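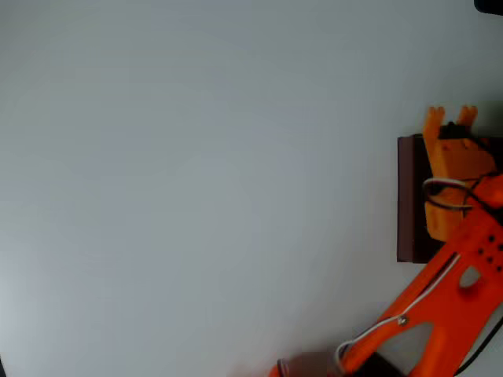

Visit report: Skoltalska open day, 16 Jun 2023

I went to the Skoltalska open day mainly to look at the Genine kit, a small desktop arm that they sell to schools and training centers. Our own workshop has been thinking about buying a few for the evening course, and the brochure left out most of what I wanted to know. Bouchra Kettani came along from the teaching side. I was there for the mechanical side and the price.

Getting there is easy if you take the bus from the station and get off at the Jornetti warehouse. The entrance is at the back, past the loading bay, and the sign is small. Sign-in took a few minutes. After that you could walk where you liked, apart from the print room, which was by escort only.

The first half hour was a talk from the sales manager. Skoltalska started out doing repair work for packaging lines and moved into kits when a local college asked for something cheap enough to break. The Genine is their second design. The arm is printed in orange plastic, with the small motors bolted straight on, and the wiring runs along the outside of the links. I asked about that, and was told it is a choice: a student who has pulled a cable loose can find it again. Fair enough, but I would want some clips. A white wire on an upper link passed a screw partway along and ran along the edge.

The printed links have cutouts in them, which saves plastic and printing time. They felt stiff when I pushed on a spare one at the parts table. The holes for the mounting screws were clean. I tried a screw in and out several times and the plastic held, though I would not want to do that every week for a whole school year.

The demo area was upstairs, with arms and colored blocks on pale tabletops. The exercise in the course book is pick and place: move to a block, close the jaws, lift, set it down somewhere else. Students first do this by hand guiding and then by writing out the positions themselves.
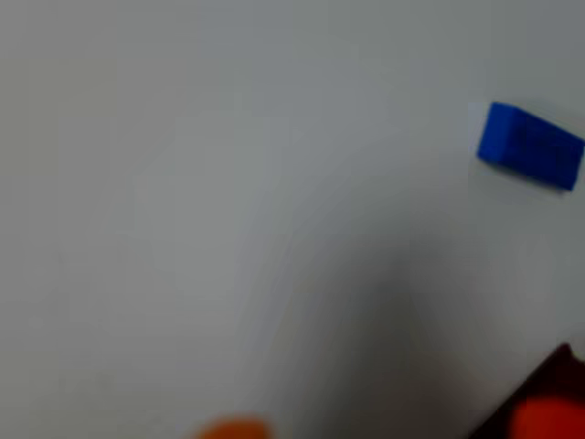
Blue block on the demo table, of the kind used in the pick-and-place exercise.

Bouchra asked most of the questions here. She wanted to know how long a beginner needs before the arm does something useful, and the answer was around 40 minutes from a built kit. Building it is another matter. They suggest 3 sessions for that, with two students to a kit. She thought this was about right for our group, but only if the parts come sorted. The bags we were shown were labeled by step, which helps.

My own questions were about the gripper. It is printed too, in a yellower orange than the arm, and a small black servo sits on its body just below the fingers. For light blocks this is fine. I asked what happens if a student leaves the jaws pressing on something they can't close on, and the engineer said the servo will get warm and the software cuts it off after a set time. The time can be changed in the settings file. Replacement servos are a stock item and they keep them on the shelf.

Lunch was sandwiches in the hall. We sat with two people from Abou Zeid, a training firm that has had Genine arms in use since last September. Their view was mostly good. They had trouble with the first batch of power supplies, which were swapped without argument. They also said the printed course book is behind the software by a version or two, and that the online copy is the one to use. I have passed that on to Bouchra.

The afternoon was prices. A kit is 300 each if you order at least 4, with the book included. Tabletops and cameras are extra. There is a yearly support plan, but the people from Abou Zeid don't pay for it and have managed with email. Delivery is quoted at the time of order. I asked for the spare parts list on paper and got it - the prices on it are reasonable, apart from the base bearing, which seems high for what it is.

Things I did not get an answer on: whether the controller board can be bought by itself, and whether the print files are released to customers. The engineer thought yes to the second, the sales manager said he would check. I left my card with both of them.

We are going to ask for one kit on loan before ordering a set. Bouchra wants to run the build sessions with two of her evening students and time them. The loan form is on my desk and needs a signature from the office.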